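Small Arm Joins the Bench at Dumley, Gets Its Own Mug

7/7/19

DUMLEY – The newest hire at Kaleo works at a glossy black board with one white mug on it, and so far has not asked for a parking space.

The company, which packs small parts for kitchen suppliers, has put a white plastic robot arm on a bench in its sorting room. The arm is learning to pick up little objects and put them where they belong, a job that until now has gone to whoever was standing closest.
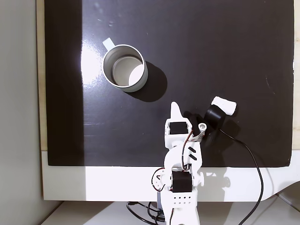 Fidel Alarcón has sorted at Kaleo for 8 years and now spends his mornings as the arm's supervisor, a title that came with a new badge and the same chair. His duties are setting out the pieces, watching, and writing down what happened. He used to go home with sore wrists. Now it's his neck.

"I trained two people last November and they both brought doughnuts," Alarcón said. "This one has brought me a spreadsheet."

The spreadsheet has 1,053 rows. Management would like 3,000 before anyone decides whether to order a second arm from Oltel, the supplier. Vojtěch Rusnák, who runs the sorting room, said no jobs will be cut, and that the 2 sorters who moved to the shipping desk had asked to go. One of them confirmed this. The other was at lunch.
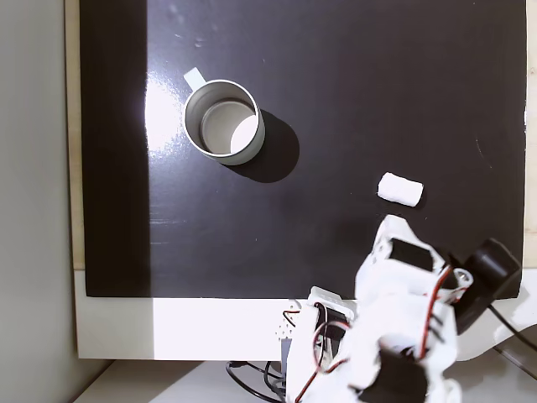

Rusnák has also rewritten the shift schedule. Breaks used to be taken when the bins ran low, which made for long breaks and good conversation. They now go by the clock, and the radio has been moved to the far side of the room so that Alarcón can hear the motors. Opinion on the radio is stronger than opinion on the robot.

Staff were invited to suggest a name for the newcomer. "Echeverría" won easily, after a former shift manager remembered for taking his time. Rusnák said the company would keep calling it Unit 1 on paperwork.

The trial runs through November. Alarcón has been promised a better chair by then.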